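How to Clear a Work Table at the End of the Day

By Bontu Seyoum
Updated 12 June 2019

A shared table fills up fast. People set down a roll of tape or part of their lunch, and by the end of the week there is no room to work. The method on this page takes a few minutes and needs one small basket, a cloth and a place for the basket to live when the table is clear.

What you need

A small plastic basket with a handle or a handle slot
A dry cloth and a damp cloth
Masking tape and a marker for labels
A shelf or rack with bins, if you have one

Step 1. Put the basket on the table first

Set the basket down before you pick anything up. Keep it a little to one side so that you can still reach the middle of the table. A basket with a low rim is easier to use than a deep box, and small things don't get lost at the bottom.

Pick a color that stands out from the table. We used gray baskets for a while and they kept getting covered up with paper.

Step 2. Look at what is out

Take a moment before you start moving things. Most of what is left on a table belongs to one of three groups: food, supplies and cleaning things. Decide which group each item is in and leave it where it is for now.

On a pale wooden table with a teal basket, the sorting goes quickly. The lemon is food, the roll of tape is a supply, and the white cloth or paper towel goes with the cleaning things.

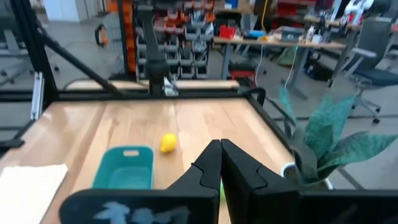
Step 3. Take food away first

Fruit goes back to the kitchen or into a lunch bag. Don't put it in the basket with the supplies. Lemons and oranges keep well but they do get forgotten, and a soft one will leave a sticky ring on bare wood.

Step 4. Fill the basket

Put tape, pens, scissors and other small supplies in the basket. Lay tape rolls flat so they can't roll out. If the basket is full before the table is clear, empty it into the bins and go around again.

Step 5. Wipe the table

Use the damp cloth first and go with the grain. Dry the wood right away. Throw out used paper towels and hang cloths up to dry.

Step 6. Put the basket away

Label the basket with the name of the table and set it on its shelf. Anything left in it until Friday goes back to the main supply bins.

Plants

Leave potted plants beside the table if you can. Check under the pot for water when you wipe down, and pick up any dropped leaves.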